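Re: [jendia-users] Sidechain on the bus or on each track?

Sorry for the slow answer, was mixing until 4 am and then slept through most of the day.

> I've got the pads and the bass going to one bus and I put the
> Jendia compressor on the bus, keyed from the kick. It pumps fine
> but the pads lose all their tail. Then I tried one compressor per
> track and now the CPU meter sits in the red and the whole thing
> crackles at playback. Also the timing feels off, like the duck
> comes after the kick. Am I doing this wrong? Running version 7 with
> the Flerow host. Any hints welcome before I give up and draw the
> volume curves by hand.

Not wrong, no. Couple of things mixed up together though.

First the timing. Check lookahead. In 7 it's off by default on old presets, even if the knob shows a value. Click the little label under it, should light up. I lost a whole evening on this in May. With lookahead off the compressor only reacts once the kick is already there, so the first bit of bass gets through and you hear it as late. Turn it on and then reload the project, Flerow doesn't always pick up the new latency until you do.

Second, split the bus. Bass on its own, pads on their own. They want completely different release times. For the bass I use a short one, fast enough that it's back before the next note. Pads, I start at 600 ms and come down till it stops sounding sleepy. If the tail dissapears your threshold is too low, not the release. Raise it until only the loud part of the kick trips it.

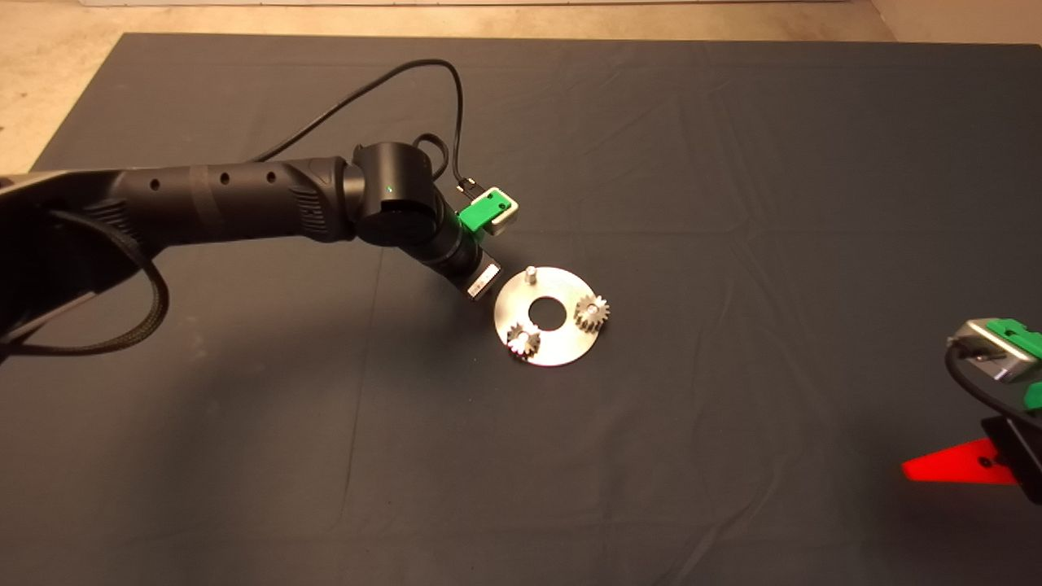
Third thing, and this is probably the crackle. Per-track compressors each run their own oversampling unless you switch it off. You don't need it for ducking. Right click the plugin header, oversampling, none. I had 11 of them going in one session, no crackle after that. Buffer size matters too but try this one first.

Drawing the curves by hand isn't giving up btw. I do it on anything slow. You get the exact shape and it costs nothing in CPU. Just a pain when you move the kick afterwards, everything has to be redone.

If you want something in between, Tatent does a volume shaper that triggers off MIDI. Put a note where each kick is, mute the output of that track, done. Keeps working when the kick drops out in the breakdown, so the pads still breathe. Only gripe is the curve editor, tiny handles, no snap I could find.

One more. Try ducking only the lows on the pads. Band split in Jendia is under the second tab, set the crossover low and leave the top alone. The tail you're missing is mostly up there anyway. I'd also cut a bit at 4,000 Hz on the pad bus if the kick has a lot of click, teh two fight each other and people reach for more compression when it's just EQ.

Oh and don't key it from the processed kick. Send a copy, dry, no reverb, straight into the sidechain. Reverb on the key will hold the compressor open forever and then nothing recovers. Guo's kick sampler has a second output for exactly this, if that's what you're using.

If it still sounds late after all that, bounce the kick and the bass to audio and look at where they line up. Post what you find, plus your buffer size and whatever preset you started from. I can look tonight after 9 or so.

-- 
rendering, please wait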